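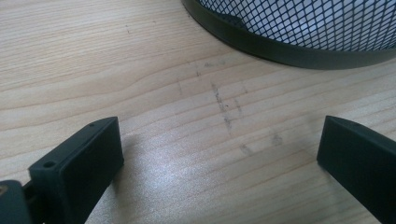
*The two black fingers of a hand-held gripper over a wooden tabletop. The edge of a mesh container is at the top right.*

# Showing a robot how

Picking up a drink can is easy for you. Your eyes find the can, your arm moves towards it, your fingers open to the right size and then close. You started practising that sort of thing when you were a baby, and now you can do it while you talk to a friend.

A robot arm has to be given this skill by somebody. There are a few ways to do it.

## Writing it all down

The oldest way is to write a program, which is a list of instructions. Move forward 328 millimetres. Stop. Close the gripper. Lift.

This works well in a factory where every part arrives in the same spot, facing the same way. It works badly in a kitchen. If somebody moves the can a little to the left, the robot goes to the old spot and closes its gripper on air.

A programmer could try to write instructions for every place the can might be. Then there are bottles, spoons, socks and pencils to think of, and the list gets too long for anyone to finish.

## Showing it instead

The other way is to show the robot what to do and let a computer learn from what it is shown. People who work with robots call this **learning from demonstration**. A demonstration is one go at the task, from start to finish, done by a person and recorded.

There are three common ways to make one.

**Moving the arm by hand.** The person takes hold of the robot's arm and guides it through the job, a bit like helping a small child hold a crayon. The robot keeps track of how its joints bend along the way.

**Using a remote control.** The person works a set of controls and the robot copies the movements. The controls might be a joystick, or a smaller arm that the big arm follows. This is called *teleoperation*. "Tele" means "far away", the same as in telephone, although the person might be sitting right beside the robot.

**Using a hand-held gripper.** A gripper is the part of a robot that does the grabbing. In this method it comes off the robot and goes into a person's hand. The person walks up to the table and does the job with the gripper's fingers in place of their own. A camera on the tool records what is in front of it. The robot arm can be switched off, or in another building.

At the Cieślak Workshop in Cokent, most demonstrations are made the third way.

## What the camera sees

Look again at the picture at the top of the page. The gripper's fingers come in from the bottom, one on each side, with a gap in between. The camera rides along with the tool, so when the tool moves or tilts, the view changes too.

Now think about a robot arm with the same sort of gripper and the same sort of camera. When it reaches out over a table, it gets nearly the same view as the person's tool did. That makes the recordings much more useful to it. If the person had worn a camera on a hat, the robot would have to work out how a view from up high matches a view from down by its own fingers, and that is a hard puzzle.

A table can be harder to understand than you might think. Wood has lines in the grain. It can have scuffs and smudges, and shiny patches where the light bounces off. You know straight away that a patch of glare can't be picked up. A computer has to learn it from lots of pictures.

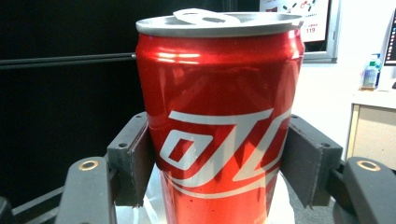

*Gripping a red drink can. One finger pad presses on each side.*

## Holding on

A can is a good thing to practise with. It has curved sides and it is easy to squash when it is empty. The gripper's pads need to press on opposite sides of it. If they press too far forward or too far back, the can may roll out of the gap.

The background matters as well. In the can picture there is a desk behind the can with a small bottle on it, and the edge of a computer monitor. None of those things have anything to do with gripping the can. The computer isn't told that. It has to learn which parts of the picture matter, and one recording won't teach it. If every recording had the same bottle on the same desk, the computer might decide that the bottle was part of the job.

So the people making demonstrations change things. They move the can, turn it, swap it for something else, or work in a different room.

## How many goes does it take?

More than you would want to do in one afternoon. One set made at the workshop in November is called Drurkex, and it has 3220 demonstrations in it. Each one is short.

A computer then goes through the recordings many times. This part is called **training**. The computer looks at a moment from a recording and guesses how the gripper moved next. Then it checks its guess against what the person did. When the guess is wrong, it changes its numbers a little and tries again.

After training, the robot is tested on a real table. It often makes mistakes. It might stop too early, or close its gripper before it gets to the can. The people watch where it went wrong and make more demonstrations of that part.

## Doing a good demonstration

You have to be tidy about it. If you dither and wave the gripper around, the robot may learn to dither too. People who are new to the job usually go too fast. It helps to move at a steady speed, line up the fingers before closing them, and keep your other hand out of the way.

A mistake can be worth keeping if you fix it. Say you miss the can, back up and try again. A robot that has learned from recordings like that has a better chance of knowing what to do when it misses.

## Try it at home

You need a partner, a pair of kitchen tongs, an empty plastic cup and a table.

1. Put the cup on the table. One person is the robot and holds the tongs. The robot shuts their eyes.
2. The other person gives instructions in words only, such as "left a bit" or "close". See how long it takes to lift the cup.
3. Now let the robot open their eyes and watch the other person do it once with the tongs.
4. Move the cup to a new place and let the robot have a turn with their eyes open.
5. Swap over.

## Words to know

**Demonstration:** one recorded go at a task.

**Gripper:** the part of a robot that grabs and holds things.

**Teleoperation:** working a robot by remote control.

**Training:** when a computer learns from recordings by guessing, checking and changing.

*From Brakereo, the science pages for ages 8 to 12.*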